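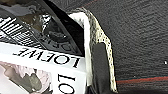

Ivton Slipcase Box Set Storage Sleeve, Large

Item no. 1696
In stock, ships from our Utedia warehouse

Clear sleeve for boxed book sets, thick hardcovers and slipcases. Open at one end. Slides on from the spine side, flap folds over and tucks in. No glue, no tape strip to grab your cover on the way out.

We started carrying these after a lot of emails asking for something bigger than the Juvier sleeve. The Juvier is fine for a single hardcover. Put a slipcase in it and the side seam goes. This one is cut wider and the seam is on the back edge, so it stays off the spine.

Good for
Slipcased sets, art books, board game rule books, boxed magazines, old school annuals. Also takes most record box sets if they are not too deep. Measure first please!!

Not good for
Paperbacks (way too loose, get the Small). Anything with a ribbon hanging out the bottom, tuck it in first or it will crease.

How to measure
Height, width, depth, at the fattest part. Depth is the one people get wrong. If the set has a bump from a loose book, push the books in square then measure again. Between sizes go up one.

Pack sizes
Pack of 2, try one out
Pack of 43, full shelf pack

The odd number on the shelf pack is how the maker bundles them, we don't split bundles. Want more than one bundle, put it in the order notes and we combine the shipping.

Care
Wipe with a dry cloth. Soft one, paper towel leaves fine scratches. No window cleaner, it clouds the plastic and the cloud does not come out. Keep out of direct sun. Sleeve will yellow before your book fades but both will go in the end.

Fitting tips
Wash hands, dry them properly
Lay the sleeve flat and run a hand inside to open it up, they cling when new
Spine first, slowly
Stop if it catches at a corner, back it out, try agian
Fold the flap last

Stacking
Stand sets upright if you can. Flat stacks are OK for a short while, biggest at the bottom, not too high. The sleeves are slippery against each other so a tall pile will walk.

Goes with
Hunt bookend, heavy, pair (item no. 1339)
Ivton spine labels, blank, peel off clean
Ivton Small sleeve

Returns
Unopened packs only. Opened pack with a split seam, send us a photo and we replace the bad ones, no need to mail them back. Wrong size is on you, sorry, see measuring above.

Shipping
Packed flat on stiff card. Please dont throw the card out before checking, there is sometimes a sleeve stuck to the back of it. Shelf packs go in a box and may arrive seperately from the rest of your order.

Extra large size is due in January. No preorders, check back on this page.

Page updated 25 September 2022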